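How I Bring a Tired Wooden Table Back to Life with Oil

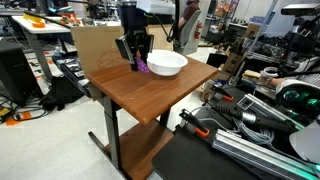 I have a soft spot for small wooden tables, the kind that end up holding everything in the room because they happen to be the right height. Most of them get wiped with whatever cloth is nearest and never get another thought until somebody puts a cup down and it leaves a ring. Have a look at the reddish-brown top in the photo, with its rounded corners and the little light scuff near the front left edge. A mark like that catches my eye every time I walk past, and it's just the sort of thing you can sort out in an afternoon without any fancy gear. The white bowl and the toy grapes need to come off first, of course, and so does anything else you have sitting on yours!

I learned all this from my neighbour Gerrit Jacobs, who used to fix up chairs in his garage, and then I made a fair few mistakes on my own furniture. What follows is what I do now for a table with an oil finish, or one that's been stripped back to bare wood. If yours has a hard, shiny varnish on it, oil will mostly sit on top and go sticky, so skip down to the bit on varnish near the end.

Work out what finish you've got

Pick a spot underneath, or on the lower shelf if your table has one. Put a drop of water on it and go make a cup of tea. If the water has soaked in and left a darker patch when you come back, the wood is bare or the old oil has worn away, and you're good to go. If it's still sitting there in a neat bead, you either have a sealed finish or an oiled one in better shape than you thought. Rub a tiny dab of oil on the same place (dry it first) and leave it overnight. Still greasy in the morning? Treat it as sealed.

What you'll need

A few clean cotton rags, old T-shirts are perfect
A bowl of warm water with a tiny squirt of dish soap
Fine sandpaper, 240 grit, and something a bit finer if you have it
A furniture oil (I've been using the Arum one, in the natural colour)
Rubber gloves
An old sheet for the floor
A metal tin with a lid, half full of water, for the used rags

Please don't skip that last one. Rags soaked in drying oils can heat up and catch fire all by themselves if you scrunch them up and chuck them in a bin. Mine go straight in the tin, lid on, and then I take them out to the shed away from everything.

Clean it properly

Wring your rag out until it's barely damp and wipe with the grain, a strip at a time. Change the water when it goes grey, and it will go grey! Get right into the edges and around the corners, where grubby fingers have been holding on for years. Dry it straight away with a second rag and then leave it alone for a couple of hours. I like to do this part first thing on a Monday when the house is quiet, and come back to it after lunch.

If there's old wax on there you'll feel it dragging under the cloth. A wipe with mineral turps will shift it, windows open and gloves on.

Dealing with scuffs

A light scuff is very often just in the surface. Try a dab of oil on a rag before you reach for the sandpaper, because half the time the colour comes back and you're finished. I've sanded plenty of marks that never needed it, and on one poor coffee table I made a pale dish you could feel with your hand.

If the oil doesn't do it, wait until that spot is dry and fold a small piece of 240 into thirds. Go with the grain, long and gentle, and take in a good area around the mark so that you fade out into the rest. Never scrub in a circle. Brush off the dust, wipe with a damp rag, let it dry and look at it side-on by a window. Check underneath or along the edge for veneer before you do any of this, too. Veneer is terribly thin and you can be through it before you've noticed.

White rings are a different story. Those are usually moisture in the finish, and a warm iron over a dry tea towel, a few seconds at a time, has saved me more than once.

Oiling

Give the tin a good stir. Pour a small puddle in the middle of the table and push it outwards with your rag, finishing with long strokes along the grain. It should look wet all over but there shouldn't be any pools. Then set a timer for 25 minutes. (Check your tin for this, the Emar oil I used before wanted a shorter wait.)

When the timer goes, wipe off everything that hasn't soaked in. I mean everything. Buff it with a clean rag until your hand glides and the cloth stops picking up oil. Most sticky tables I've been asked about got that way in this step, my own included.

Leave it overnight and do it again. I do 2 coats on a table that's been looked after and 3 on a dry one. Don't forget the lower shelf, especially if it matches the top, or you'll end up with two colours that used to be one. Mask the tops of metal legs with a bit of painter's tape if you're messy like me, and wipe off any drips while they're fresh.

If it's varnished

Clean it the same way and stop there. A good paste wax, very thin, buffed hard, will soften the look of little scratches. For a scuff that shows pale, a wax filler stick in a matching colour does a decent job. I have a Moodley set with a nice range of reddish browns, and you can blend two of them with a warm fingertip.

Keeping it nice

Wait a few days before you put anything heavy back, and a full week before you trust it with a wet glass. After that I dust with a dry cloth and do one thin coat every July, when I'm stuck inside anyway. Felt dots under bowls and lamps are cheap and they really do help. Lift things when you move them, too, and don't slide them across.

My friend Anel Modise asked if she could use olive oil out of the pantry. Please don't! It never dries, and it can go rancid. Put it on your salad and buy the small tin of furniture oil, there's enough in one to do a table this size for years.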